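# Who Gets to Stay on Skultness Street? A Report on Rent Notices and Small Landlords

Soo-ah Ahn and Nimal Matubbar, Urban Studies, spring project

We started this project in March with a much bigger idea, which was to explain why rents go up everywhere, and our advisor, Sandamali Jayawardena, very kindly talked us down to one street. We are grateful to her for that (and for reading four drafts!). Skultness Street has older walk-up buildings at one end and the new Zalewska apartments at the other, and we wanted to know how tenants in the older buildings learn that their rent is going up, and what they do next.

We mailed a two-page survey to 1241 households on the street and the blocks just behind it, and 243 came back filled in. We also sat down for long talks with 7 tenants, most of them at kitchen tables, and with one landlord, Asger Holst, who owns two of the walk-ups and was more patient with our questions than we had any right to expect.

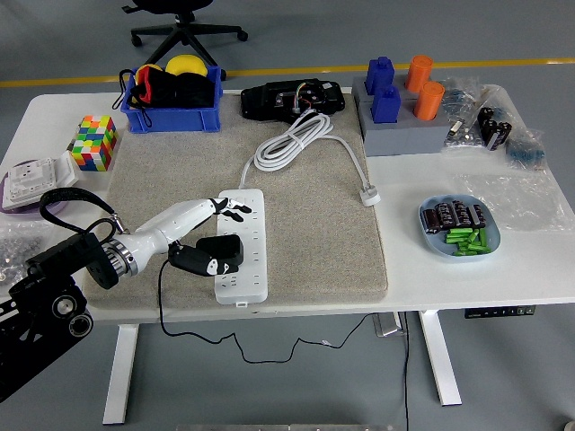

How do most tenants on the street find out about a rent increase? By a letter under the door, usually with one month to decide whether to sign again or start looking.

A month sounds like a fair stretch of time until you try to find a place near the same school and the same bus line. One mother told us she had looked at apartments every evening after work and in the end signed the new lease at $1789, a number she had circled on the letter in red pen. Others moved in with family for a while, and a couple of people simply called the landlord and asked for less, which worked more often than we would have guessed.

Mr. Holst sees it differently, and we want to be fair to him. His insurance and his water bills have both gone up, and he says he would give longer notice if he knew his own costs any sooner. He does his books by hand in the winter and sends the letters once he is finished.

Our main suggestion is a longer notice period, three months if possible, together with a plain one-page sheet telling tenants whom to call. Our survey leans toward people who like filling in surveys, and we only had it in English, so we would fix that first if we did this again. Grímur Hviid has offered to help with translations next term, and the blank survey form is in the department office for anyone who wants to use it.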